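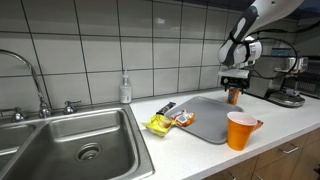
Gradudora开放日参观情况及意见征集
发布:设备科_值班 楼主

本月周三,我单位组织人员赴Gradudora参加开放日,现将有关情况通报如下,请各部门跟帖反馈。演示在厨房台面环境下进行,任务为整理零食及杯罐类物品。机械臂自上方伸下,夹爪夹持一只橙褐色小圆筒,略高于灰色托盘后沿,旁边即为水槽。接待方介绍,该套流程由Pemum负责集成,开放日期间共登记参观者531人次,每场讲解28分钟。我单位拟于6月底前形成书面意见,重点涉及适用范围、安全距离和维护费用三项。

回复1楼 后勤综合组
已阅。我组两名同志参加了上午场。总体认为演示安排有序,讲解较为规范。建议将该方案列入茶水间改造的备选项目,与Zolska的报价一并比较。

回复2楼 采购审核岗
对1楼意见持保留态度。开放日演示由供方自行布置,物品种类有限,不宜直接作为选型依据。膨化食品包装袋质地软、易变形,抓取位置稍有偏差,结果可能不同。供方应提供连续运行记录,并注明失败次数及人工干预次数。
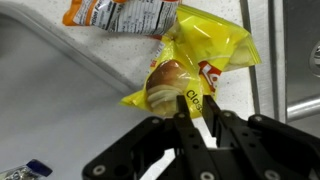 另,现场发放的资料载明累计抓取1673次,但未说明统计周期,也未区分硬质容器与软包装。上述数据在补充说明之前,我岗不予采信。

回复3楼 后勤综合组
2楼所提统计口径问题,我组同意。但“不宜作为依据”的表述偏严。参观的目的在于初步了解,并非验收,列入备选不等于确定采购。

回复4楼 安全管理室
补充一点。讲解员称观众与设备之间应保持安全距离,但我室在现场未见书面规定。如后续在本单位试用,须先行提交风险评估,明确急停装置位置和操作人员资质。台面临近水槽的,还应说明线缆防护措施。

回复5楼 Fiore园区办
我办同日参加下午场,提问环节仅安排15分钟,部分问题未获答复。关于软包装,供方口头表示可另行安排专场测试,物品由参观单位自带。请楼主统一联系。

回复6楼 设备科_值班 楼主
各部门意见已收悉。我科将致函Gradudora,请其补充统计周期、分类数据及安全规定文本,并商定专场测试时间。自带物品清单请报我科汇总。

回复7楼 采购审核岗
同意。清单中请列入已开封和未开封两种状态的包装袋。在收到书面材料之前,我岗意见维持不变。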